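Girkden opens rental of two-arm assembly cell to small electronics shops

By Macarena Montoya

Girkden has begun taking orders for a two-arm bench cell aimed at electronics shops that build in small batches, with the first units due to reach customers in October. The cell is offered on a monthly rental, with setup and training billed separately, and the company says it will not sell the hardware outright for now.

The package is built around a pair of arms with parallel-finger grippers, working from opposite sides of a shared table. It comes with a control computer, a fixed overhead camera, a teaching pendant and a software licence covering one site. The customer supplies the table, the parts and a mains circuit that meets the local code. No compressed air is needed, as the grippers are electric.

Girkden describes the intended work as "harness and board" jobs: picking up a short wire harness, presenting its connector to a circuit board, seating it, and moving the finished assembly into an enclosure or onto a tray. These steps are still done by hand in most small shops. Fixed automation handles them poorly when the product changes every few weeks, and a loose bundle of wires seldom lies the same way twice.

Ciarán Conneely, who heads the product group at Girkden, said the two-arm layout was chosen after a year of trials with a single arm and a clamp.

"The clamp was fine until you changed the board," Conneely said. "Then somebody had to make a new clamp. With a second arm you change a program, and the program is a lot cheaper to store on a shelf."

In the usual sequence, one arm takes the harness near the connector while the other steadies the board by its frame or edge. The harness arm then turns the connector to match the header and pushes until the measured force passes a set threshold. If the threshold is not reached within the allowed travel, the arm backs off, the camera takes another look and the cell tries again. After a set number of failed attempts it stops and calls for an operator. The limit can be changed by the customer, although Girkden recommends leaving it low during the first weeks.

Programs are taught by demonstration. An operator guides the arms through the job with the pendant, marks the points where the camera should check position, and repeats the job with the parts laid out differently. Girkden asks for a minimum of 600 demonstrations for a new harness type. A variation on a harness already in the library, such as a longer lead or a different ring terminal, needs far fewer, but the company declined to give a number.

That teaching load is likely to be the sticking point for some buyers. A shop that runs a product once and never sees it again would spend more time on demonstrations than it would save on the bench. Conneely agreed that the cell is a poor match for one-off work and said the sales staff have been told to ask for order history before quoting.

"If your repeat runs are under 1,000 pieces, we would want to look hard at the numbers with you before anyone signs," he said.

Studholm, a contract assembler that builds pump controllers and battery chargers, has had an early unit on trial. Its production manager, in written answers supplied to this publication, said the cell now handles one harness on the charger line and is being taught a second. The manager rated the board handling as dependable and the harness pickup as less so. Thin leads in dark colours were the main cause of stops, particularly where they crossed over one another near the connector. The company dealt with this by changing how its cutting bench lays the harnesses down, a fix that cost nothing but took some time to find.

Studholm also reported that glare from translucent plastic lids upset the camera in late afternoon, when sun reached the bench. A blind was fitted. Girkden said a software update to be shipped with the October units adjusts exposure separately for each arm's work area and should reduce the problem. This publication has not tested the update.

Changing from one taught job to another took Studholm's staff 9 minutes on average, including a check of both sets of fingers. Most of that time went to clearing the table and running the camera calibration. The calibration can't be skipped, even when the camera has not been touched, and the production manager listed this as the first thing the company would like to see changed.

The gripper fingers are treated as a wear part. Flat bars suit boards and enclosures, while narrower fingers are offered for leads and small connectors. Each rental includes 4 pairs, and more can be ordered. They are held on by two screws and can be swapped by the operator, but the force reading has to be zeroed afterward, and the software will not start a job until that has been done. Customers may machine their own fingers to a drawing that Girkden provides. Doing so does not affect the service agreement, provided the stated mass is not exceeded.

Static protection is left largely to the customer. The fingers are made of a dissipative material and bonded to ground through the arm, but the table surface, flooring and operator straps are outside the supply. Shops handling bare populated boards should check that their bench covering is suitable before the cell is delivered. The installation guide has a short section on this, as well as one on cable routing. It recommends overhead or covered floor routing for power and data leads and a clear walkway on the operator's side of the table.

On safety, the arms are limited in speed and force and are meant to run without a full cage. Girkden supplies a template for the risk assessment but makes clear that the customer is responsible for completing it. Sharp-edged or heated parts would change the result, and soldering is not supported at all. A light curtain is listed as an option for sites that want the arms to run at a higher speed. Fitting it adds to the floor space needed and rules out placing the cell at the end of an existing hand-assembly bench.

Service and integration will be handled through two partners. Jisberg will cover installation, mechanical repairs and spare parts, and will hold exchange arms at its own depot. Ó Conaill will look after the software side, including remote help with teaching new jobs. Remote access is off by default and has to be switched on at the pendant by someone on site. Conneely said this was asked for by nearly every shop involved in the trials, several of which build products under confidentiality terms with their own customers.

Camera recordings are stored on the control computer. They are not sent to Girkden unless the customer agrees in writing, in which case the monthly fee is lowered. The company wants the recordings in order to broaden its library of harness types, and the contract says they may be used for that purpose and no other. Customers who change their minds can withdraw consent for future recordings, but material already handed over is not returned.

There are some gaps in the offer. The cell does not crimp, strip or cut wire. It does not drive screws, though a powered driver is being worked on and could be added to rented units later. Ribbon cable is supported only with a stiffener fitted. Latching connectors that must be squeezed while being pushed home are supported on a case-by-case basis, and customers are asked to send samples. Closing a hinged lid is supported, while lids held by snap tabs on all sides are not.

Girkden did not publish a rental price with the announcement. Conneely said quotes would depend on the length of the contract and the number of harness types to be taught, and that the minimum term would be the same for all customers. Orders are being taken directly and through Jisberg. Shops wishing to send sample harnesses for assessment should include at least one mating board and, where there is one, the enclosure.
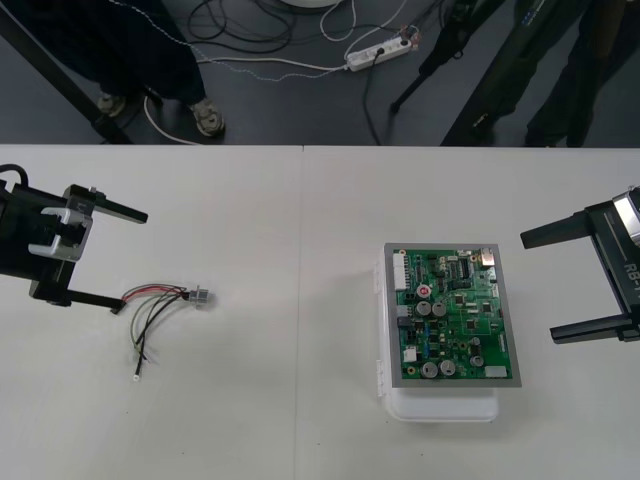

Reading time: 6 min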